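Lecture 7: Grasp state, contact and when to replan

Reading before Wednesday: chapter 4 of the course notes, and the README in the Plarel repository. The lab uses the same code base as last week.

1. What the planner needs to know

A motion planner for an arm holding nothing works with a fixed robot model. Once the gripper closes on an object, the object becomes part of the moving body and the collision model has to change with it. In Plarel this is done with attach(object, link, pose). The call copies the object mesh into the link's collision set and removes it from the static world. Forgetting the second step is the most common bug in student code: the planner reports a start state in collision and returns no path.

The pose argument is the hard part. It is the transform from the tool frame to the object frame at the moment of attachment, and it is only as good as the perception that produced it. For rigid objects with thin walls, such as mugs and bowls, a small error in this transform puts the far side of the object well away from where the model says it is.

2. In-hand pose estimation

The wrist camera is used for this step. Its view of the fingers is constant apart from the opening width, so the finger pixels can be masked from the joint reading alone. What is left is segmented, and the segment touching the finger mask is taken as the held object. A mug rim projects to an ellipse, which fixes the tilt up to a two-way ambiguity. The handle, if visible, fixes the rotation about the axis.

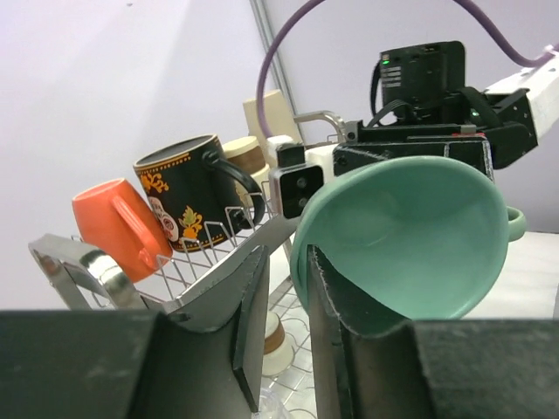

Glossy surfaces cause two problems. Depth returns drop out on the inside of the vessel, and highlights split the segment into pieces. The estimator therefore fits the rim in the color image and uses depth only to set the scale. Run it for 12 frames and take the median; single-frame estimates are too noisy to attach.

3. Two arms, one scene

Each arm in Grivurari has its own planner process. They share a world model with a single writer. An arm publishes its planned path as a swept volume before moving, and the other arm treats that volume as an obstacle until it is released. This is conservative – it blocks more space than it needs to – but it is easy to reason about. Cables are not modeled. Leave a margin on the upper links.

4. When to replan

Replan if the estimated in-hand pose moves more than 2 degrees from the attached pose, or if the world model version changes during execution. Do not replan on every perception update. Jianhua Lu's trace from the Bastia run shows the result: 139 replans in one transfer and an arm that barely left its start pose.

The planning timeout is 300 ms. On timeout, hold position and retry once with the previous seed.

Exercise

Implement should_replan() using the Chong distance from Lecture 5. Submit the function and one log plot.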